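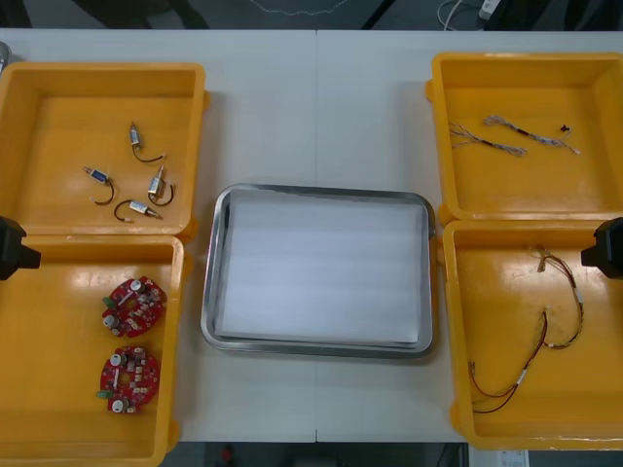

Fereshteh Sadeghi told me to quit stretching cold and start with a walk around the block, and I wish I'd listened to her back in March, when my left hip first started complaining every time I climbed out of the car.

So I've been walking first (even in the drizzle!) and then doing my hip stuff on the living room rug, and after 7 weeks I can put my socks on standing up again. I know that's a small thing to be happy about at my age, but oh my goodness, I was happy. I called my sister and everything.

The other news is that I signed up for the Clitanside pool. It's almost 313 dollars for the year, and I went back and forth on it for days, but the water feels so good on that hip that I stopped fussing. I'm slow. Thu Kim swims two laps for every one of mine and then waits at the wall, chatting away while I try to get my breath back.

My plan is two swims a week through the winter, plus the walks, and then maybe the Ferneck loop with Tâm once the mud dries up. I'll let you know how the first month goes, and if anyone has a swim cap that doesn't pull hair, please tell me which one.

Recent Posts
New shoes, old knees
Soup for after a long walk
What I packed for Istamard
Sleeping better, mostly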